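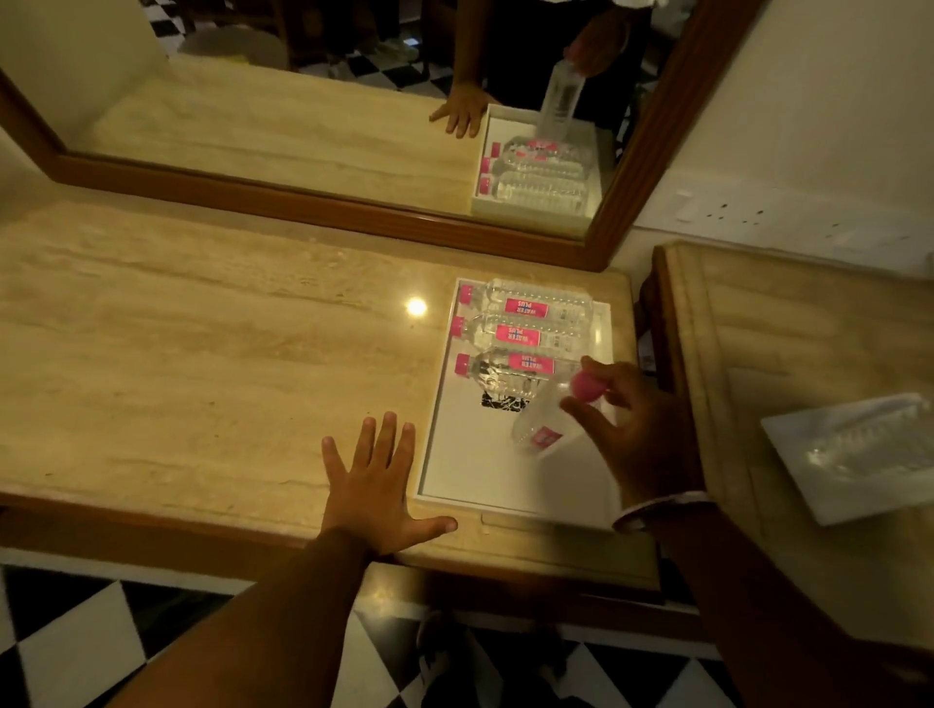

Sulastri Lubis would like to see the method tried on something harder than a water bottle, and said so when the results were read out at Melel. She called the first numbers good and asked for glass next.

Melel published the results on November 14, 2018, together with its development partner Flandden. They cover a training method for robot arms that handle small household objects in furnished rooms. The method, named Ciltier, learns from recordings made at head height while a person does the task by hand. The robot is then trained on those recordings and given 43 practice runs of its own before it is tested.

The task in this study was moving capped water bottles between a tray and a nearby surface. It sounds simple. Clear bottles are difficult for a vision system to outline, and a mirror behind the counter gives it a second set of bottles and a second pair of hands to sort out. Earlier versions of the software often picked the reflection as the target and sent the arm toward the wall. 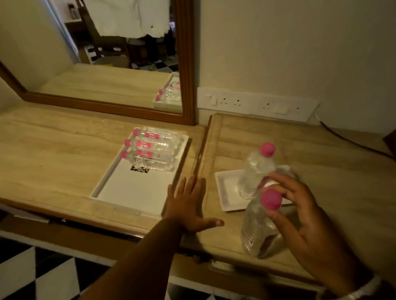
Bottle handling by a person at two marble-topped surfaces, with the tray in front of the mirror.

The team collected 400 recordings for the study, starting in May. People doing the task were asked to work at their normal speed and were not told which bottle to take first. Both hands were kept in the data, including the hand that was resting on the counter or the tray. Tshepo Nel ran the training and had planned to leave the resting hand out.

"We took it out in an early version and the results got worse," Nel said. "The software seems to use that hand to work out where the counter is. We put it back and left it in."

In testing, the arm was given 178 bottles to move, one at a time, with a mirror behind the counter in every trial. It picked up and set down 111 of them on the first try. The same arm trained without the head-height recordings was tested under the same conditions and did worse, mostly because of reflections. A full breakdown of both sets of trials is in the technical report. 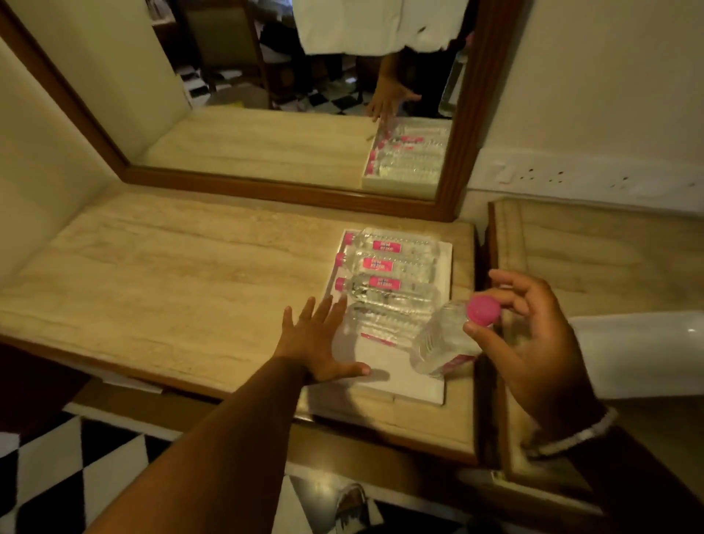
Most of the misses with the new method came when bottles were lying side by side and touching. The arm would close on one cap and nudge the bottle next to it, and the grip would slip. Lone bottles standing upright gave the least trouble. Flandden is working on a narrower fingertip for the next round of tests, and Melel will record more examples of crowded trays.

The method has so far been tested on one arm, the Sibiya, and only on bottles with screw caps. Melel has not tested it on open containers or on glass. Changes in room lighting also need more work — glare on polished stone still caused some wrong grasps.

The technical report is available from Melel on request. Research groups that want to use the recordings can apply in writing to the Ciltier project office.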